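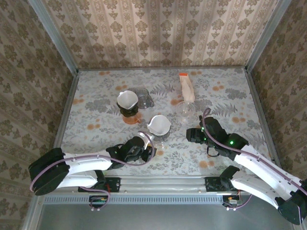 *Striped florals behind, leaves and orange blossoms on the table.*

The first thing Hashini Kanagaratnam does when she gets a script for *Jilwood* is count the dinners. She doesn't read the dialogue. She flips through looking for the word "dining room," and she makes a pencil mark each time she finds it. The record for a single episode is three, one of which began as breakfast and was moved to the evening so that somebody could storm out past the candles.

"If there's a dinner, there's a fight," she says. "If there are three dinners, there's a will."

*Jilwood* is a family saga about the tea-growing Drullard clan, who have been about to lose the estate for 59 episodes now and show no sign of getting on with it. Kanagaratnam plays Menaka, the elder daughter-in-law, a woman who has been poisoned, disinherited, presumed drowned and, for most of last season, right about everything. Her reward was a new hairstyle.

It's fashionable to be sniffy about the family serial. I was sniffy about it myself until I caught the flu and watched 30 episodes in a week, at the end of which I had strong feelings about the ownership of a drying shed. My fever was gone by then. I kept watching.

What the show understands is patience. A prestige drama will give you one secret per season and make you sit through a lot of driving to get it. *Jilwood* hands you a secret before the opening titles, lets everyone in the house find out except the person it concerns, and then spends two weeks on the staircase. The staircase is where most of the acting happens. People go up it when they're lying and come down it when they've inherited something.

Savita Joshi, who runs the writers' room, came to television from radio, and you can hear it. Her characters announce themselves. They say each other's names a great deal. "Viewers are cooking," Joshi says. "They've got the onions going. If Menaka looks meaningfully at a letter, half my audience has missed it. So she has to say, 'This letter, Rohan.' The critics hate that. The critics aren't cooking."

She has a rule that no character may stay dead for longer than a school term, and another that the grandmother is never wrong about the weather. She also has a shoebox of plots sent in by viewers, which she says she can't legally open and which she looks at with real longing. One is addressed simply to "The Woman Who Killed Uncle Percy."

Uncle Percy came back in May, for the record. He'd been in Ekström, a Nordic-sounding town that the show has never visited and where all its missing men seem to end up. I asked Joshi whether it was a real place. She said it was real to Percy.

The current storyline concerns Roltora, a hotel group that wants the estate and has sent a handsome man with a briefcase to get it. You will know by the way he refuses tea that he can't be trusted. You will also know, if you've watched any television at all, that he is somebody's son. The only question is whose, and the smart money is on the grandmother, which would be medically interesting.

Kanagaratnam has her own theory and won't share it. She's done enough of these to be careful. On her previous series she told a radio host that her character would never leave her husband, and by the following month she was married to his brother and living in the same house, using the same kettle.

She is very good, and it's worth saying so plainly, as the awards tend to go to people who whisper. Watch her in the hospital corridor in episode 41, getting through a page and a half of recap about a land deed while also learning that her sister has lied to her for years. The recap is for the cooks. The other thing is in her voice, and it gets to you even from the next room with the tap running.

There have been complaints lately about the pace. The second wedding took two weeks, including an evening given over entirely to whether the groom's mother would sit down. I thought that one was terrific. She sat, in the end, but on the wrong side of the hall, and the final shot held on Menaka noticing.

The network has renewed the show for another year. Kanagaratnam heard the news in the makeup chair at six in the morning, halfway through having a bruise applied. She asked for the next batch of scripts and a pencil.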